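Hosus Dish Library
Progress report to the Nindberg Fund, second period
Prepared by Selina Berchtold for Donal Foley
11/11/2024

Dear Donal,

You asked for something shorter than last time and with fewer adjectives. I have done what I can on both.

Where we are

The dish library has been lending since August. The idea is the one you funded: people donate plates, bowls, pots and the rest, we wash them, sort them and keep them at the Steinbach building, and anyone in Bunditz who is short of dishes for a party, a funeral or a first apartment can borrow what they need at no charge. We have made 17 loans. The application said 10 by this point, so I am reporting that we are ahead, and I would like it noted somewhere that I said so calmly.

Of those loans, 12 have come back complete. Two came back with more dishes than we lent out, which our form has no box for. The remaining three are still out and not yet due.

The washing room

Most of this period's work went into the room where dishes get washed, dried and checked. In the last report I described it as "functional," and you wrote back asking what that meant. It meant we were drying plates on whatever flat thing was closest and moving them again when someone wanted to sit down.

We now have a fixed order of work. Dishes come out of the wash and go into the wire rack on the butcher-block table. When they are dry, they get wiped over, looked at under a decent light and either passed to the larger desk behind for sorting or put back for another wash. The larger desk is plain and easy to wipe. The butcher block is neither, but everybody likes it, and Otis Greenberg, who runs the room, has asked me not to reopen the subject.

The rack was the cheapest item in the equipment budget and has made the biggest difference. Big plates go at the back, smaller ones toward the front, so that a person can see what is in there without pulling everything out to check. The green plates are the ones we show new helpers first. They were donated in several shades by people who I assume all believed they were giving us the standard green. We lend them as a set. So far no borrower has complained, and one asked where she could buy it.

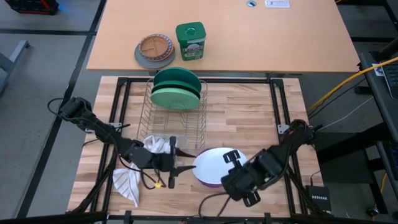

The towel question took longer than it should have. We began with whatever people brought from home, and these ranged from excellent to a bath mat. Otis has now settled on striped cloths, washed after every session. They start the day folded. I will make no claims about how they end it.

A small plastic bin goes with the rack for things that fall through the wires or refuse to stand up: egg cups, lids, the odd teaspoon. Before the bin we had a saucer for this, and before the saucer we had a missing spoon.

Detergent

You queried the detergent line in the budget, so this gets its own heading. We spent more than planned in the first weeks, mainly through enthusiasm. Azlan Khoo then wrote the dose on a card and taped it up at eye level, and the spending came down to what we told you it would be. The current tub is Cascade, bought on sale. We have also stopped keeping detergent next to the borrowing shelf, after a borrower packed a tub in with her plates and very decently brought it back.

Azlan would like it recorded that the card was his idea. It is now recorded.

Sorting and matching

Dionysis Vrettos has taken over sorting, a job that sounded simple when I wrote it into the application. I had imagined sets. What people give away is what is left of sets. We own a great many plates whose relatives are in other households, and Dionysis spends his sessions introducing them to strangers.

His system is to stack by use. Plates for a sit-down meal go together, plates for standing around go together, and anything with compartments goes to the shelf for children and people who do not like their food to touch. Divided plates are in much higher demand than I would have guessed. There is a brown one with a blue-and-white patterned border that has been requested by name, the name being "the one with the sections." I have asked for more of these in our next call for donations.

Round gray plates are the workhorses. They go with everything, they do not show wear, and we could lend twice as many as we have. If the Fund has any influence over what color of plate people in Bunditz choose to part with, this would be the moment to use it.

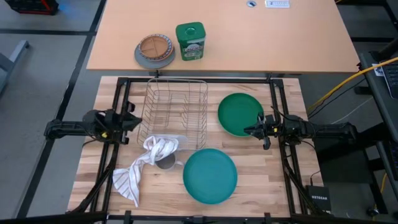

Dionysis has also started keeping a record of chips and cracks. A plate with a rough edge is retired the same day. This caused some friction at first, as several of us had favorites, but the rule has held and I think it has to. Retired plates go to a mosaic class down the hall in the Steinbach building. Their teacher has begun asking when we expect to break something blue. We have told her we do not work to order.

What has not gone well

Labeling. We had planned to put a small sticker under every item with a number and the Hosus name. The stickers came off in the first wash. We bought better stickers. The better stickers did not come off at all, including the ones we had put on crooked or on the wrong item, so there is a soup bowl in our collection that is numbered as a tray. We have stopped using stickers until we find something in between. For now, loans are written down by description, and it works well enough as long as the same person writes it and reads it. I am aware that this is not a system.

Opening hours. We promised two evening sessions a week and have managed two in most weeks and one in the rest. The shortfall comes down to keys. The Steinbach building issues one set per tenant, and I have now driven across town with ours more often than I care to put in writing. A second set has been agreed in principle. I will report again when it has been agreed in metal.

Shelving. It arrived on time and with the right number of shelves. It did not arrive with the right number of brackets. The replacement brackets are here and five of the shelves are up. The supplier was apologetic and sent us a discount on further shelving, of which we have no need.

The decorated pieces

I promised an answer on the question you raised by phone, whether a lending collection should include decorated or sentimental items, or keep to plain ones that can be replaced.

My original view was plain only. I have been overruled by the borrowers. A person setting a table for a birthday wants one thing on it that somebody once chose, and the fancier pieces go out almost as often as the plain ones. The gray ceramic pot with the white roses and the handwriting on it is a fair case. Otis and I disagree over what all of the words say. It is not to my taste, and it has been borrowed for a baby shower, a retirement and a supper where, I am told, it held breadsticks. I withdraw my objection to it.
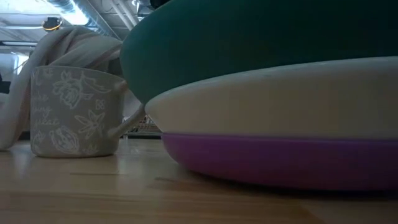 What we do need is a better way of storing these pieces. Plain plates stack. Anything with a handle sticks out and catches on its neighbor, and anything domed takes up room out of all proportion to its usefulness. At present the decorated items are kept apart from the stacks, with a cloth handy for wrapping them. Dionysis has drawn up a plan for a low shelf with dividers, to be made from the extra brackets and whatever wood we can find. I have seen the drawing. It is ambitious about the wood.

Money

Spending to date is within the grant. The equipment line is slightly under, thanks to the rack, and the supplies line is slightly over, thanks to the first month of detergent and two kinds of sticker. I would like to move the difference from one to the other and will send the form separately. The travel line consists entirely of keys.

The next period

We intend to hold both evening sessions every week, finish the shelves, settle the labels, and run one call for donations with a clear list of what we want: gray plates, divided plates, serving spoons. The list will also say what we do not want. Last time we left that part out, to be polite, and were given a fondue set with no forks.

I have also had an inquiry from a school on the other side of Bunditz about borrowing for a dinner far larger than anything we have handled. We have not said yes. Azlan thinks we could do it if everything currently out on loan came back first. Otis thinks we could do it if he were on vacation. I will let you know before we commit to anything.

You would be welcome at a session whenever it suits you. Please call beforehand so that I can be there with the keys.

Regards,
Selina Berchtold
Hosus Dish Library, Steinbach building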